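Harance Says Its Laundry Data Is Nearly Ready. Buyers May Want to Wait.

July 2018

Harance, the automation firm in Skallovwood, says it has recorded 1305 examples of people handling cloth with a hand-held gripper and expects to have a trained system sorting garments by August. Anyone who remembers the company's last deadline will want to see it first.

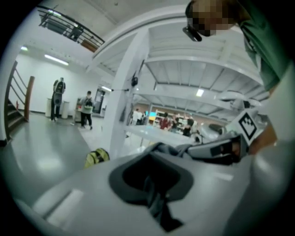
The recordings come from people working the gripper themselves. Marker cubes on its fingers let software follow their movement, and the system is supposed to learn picking and placing from that. Harance calls the approach cheaper than programming each motion. It has not published what it costs.

Nor has it said much about quality. Of the 1305 recordings, 804 have been checked so far, and the company would not say how many of those were thrown out. 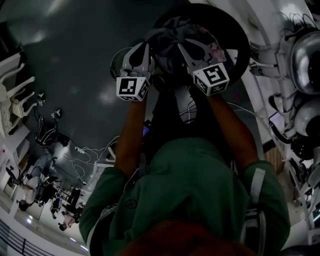 Cloth is a hard place to start. A shirt never lands the same way twice, and a system that has studied one pile can be lost in front of the next. Harance says it used 21 different garments. Commercial laundries see more than that before breakfast. 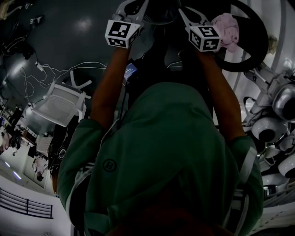 Stolell, which is building a rival system, said that a count of recordings tells a customer very little and that it would like to see results on clothes the software has never met. Harance replied that such tests are planned but gave no date.

The first trial is meant to take place at the Beaulieu laundry, where the system will be given 180 items to sort with staff standing by. Beaulieu has signed for the trial only and has not ordered any equipment.
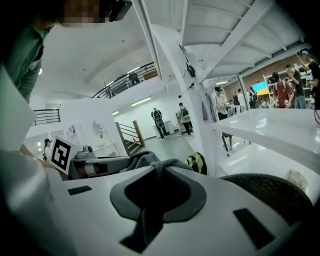
The hand-held gripper at a recording session, with a marker cube just beyond it.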